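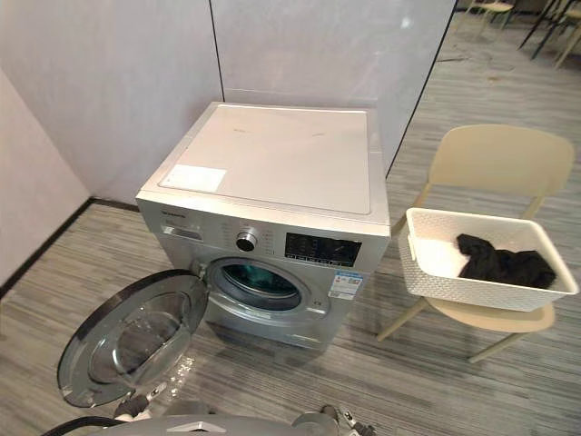 Rapper Gurora takes plea deal in stolen watch case

2 min read

14 shares | 4 comments

Search this site Go

Gurora, the Drondorthorpe rapper who once rhymed "alibi" with itself for most of a chorus, has run out of them. He pleaded guilty in county court in July to one count of receiving stolen property.

Prosecutors dropped three other charges in return, including the witness tampering count his lawyer had called "a misunderstanding with punctuation."

Born Wenceslao Vergara, he was facing up to 74 months. Under the deal he'll do 30, minus whatever he has already served, which he has been tracking closely on social media.

The case began with a watch taken from a jewelry store and seen again two weeks later in the video for "Pivness," on Gurora's left wrist, in slow motion. Detectives didn't have to enhance anything. The serial number took a little longer - Gurora had read most of it out loud in the second verse.

"My client accepts responsibility," said his attorney, Ilse Nolte, who also asked that the song not be played at sentencing. Judge Fermín Núñez said he had heard it enough already.

Rizvi, who produced the track and was charged in the same case, has pleaded not guilty and goes to trial this fall. Gurora isn't required to testify against him. He has, however, announced a new single, and Rizvi's lawyers would like to hear it first.

Sentencing is set for 9 a.m. in Courtroom 4.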